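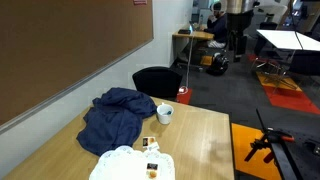
The shared table by the corkboard, with a navy cloth, a white mug and a plate covered with a paper doily.

Trolten Street Reading Room, progress report to the Dutau Fund, September
Prepared by Róisín Phelan

You asked whether the shared table is doing what the grant application said it would. My answer is that I don't know yet, and I don't think the numbers we have settle it.

The application promised a clear surface for sorting donated cards and small prints, with a desk nearby for typing up the catalog. We have the table and we have the desk. Clear is another matter. Clothes land on the table, mugs land on it, and cards end up next to both. One was on a plate with a doily. The tidy-table rule went up in the spring and I have seen little sign that anyone reads it.

Cataloging: 895 cards entered, against 50 boxes received. That sounds good until you open the records. Signe Løken checked a batch of 58 and sent nine back for missing dates or the wrong donor. I would hold off on quoting the total to your board until she has checked a second batch.

Storage: Moriarty delivered the flat drawers. They fit. They are also mostly unused, and people tell me it is quicker to leave the cards out until the next session. It may be quicker. It is also how cards get coffee on them.

Software: Letesance was supposed to cut typing time in half. I have asked twice how that was measured and have not had an answer. The people using it say it is fine. I would not renew on "fine."

Spending is within budget. The chairs cost less than planned and the difference is sitting in the supplies line.

Before the next report we will move food and drink off the sorting table, put coat hooks on the wall, and have the second batch checked. If the error rate hasn't dropped by then, I will recommend slowing intake. Signe disagrees with me on that and will send her own note by Tuesday.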